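Ticket 196 — Unberg washer stops before final spin, error 5
Status: open
Opened: 08/03/2021
Site: Falcão guest house, ground floor laundry

Machine stops at the end of the last rinse. Drum half full, door locked, display shows 5 and beeps. Doesn't do it every time. Short wash mostly OK, cottons nearly always fails. Bought in November through Ploreck so should still be under warranty, please confirm.

Tried so far:
— off at the wall, wait, back on. Code clears, comes back next cottons wash
— filter out and cleaned. Bit of fluff, one hair grip, nothing else
— checked drain hose for kinks, can't see any
— less in the drum. Small mixed load, couple of cloths, same code

Manual says 5 is "drain or balance", which could be anything. Which one is it?
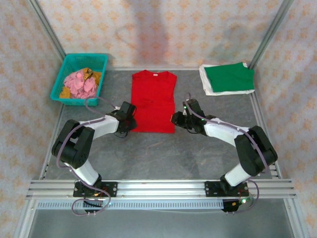
Ploreck Support: thanks for logging this. Warranty is fine, you're covered. Code 5 on that Unberg is shared between the pump and the balance sensor, sorry, the manual is no help there. Can you tell us how high the end of the drain hose sits, and whether the machine hums when it stops? Please also run an empty rinse and spin and note what it does.

Hose goes into the standpipe behind the sink. Will measure. Yes it hums, then a click, then nothing. Didn't think to mention it.

Update, same afternoon
Empty rinse and spin — finished, no code. Ran it again, finished again. So of course I put a proper load in and it stopped with the drum full. Drained it by hand through the little tube at the front, took ages, towels all over the floor.

Hose end is lower than it should be according to the sticker on the back. Sticker says 60 something, can't read the last bit, it's scuffed. Whoever fitted it pushed the hose a long way down the pipe. Pulled it up and tied it with string for now.

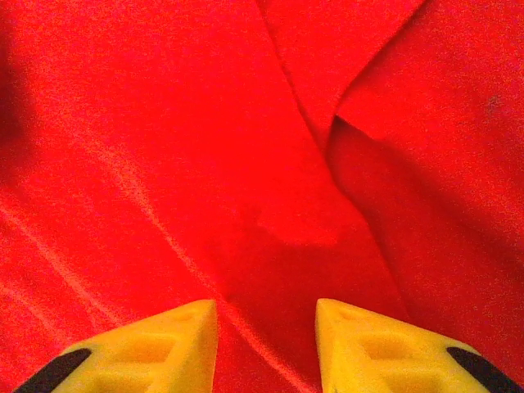

Cottons at 30 after that, got through the rinse, stopped on the spin. Same code. So the hose wasnt the whole story, if it was any of it.

Ploreck Support: please leave the hose where it is now, that height sounds better. Next, two things. Take out the filter again and look in behind it with a torch, there is a small plastic wheel that should turn in jerks when you poke it. Then tell us which detergent you use and how much.

Wheel turns, jerky, like you said. Feels a bit gritty though. Got a thread out with tweezers, quite long, wrapped round the back of it. Detergent is Brileva powder, a full scoop, sometimes a bit over for the bedding. Water's soft here.

Ploreck Support: a full scoop is too much in soft water. Suds can stop the pump clearing and you get exactly this code. Half a scoop please, and an empty hot wash first to clear what is left in there.

Done the hot wash. Foam up the glass with nothing in it, so fair enough.

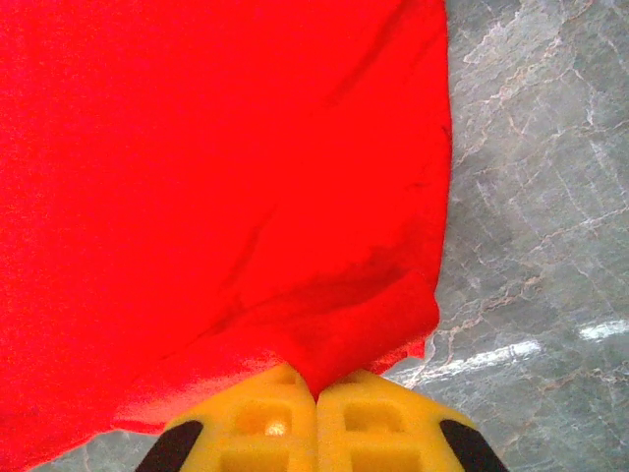

Attachment 3: red cloth, creased.

Half a scoop, cottons, full load — finished. Second one finished too. Third stopped with 5 but restarted when I pressed the button, never did that before. Do I still need the engineer? We've guests in from Thursday and the bedding is piling up. If you're sending a pump can it come with the clips, ours look tired.

Ploreck Support: pump and clips ordered. Leaving ticket open till fitted.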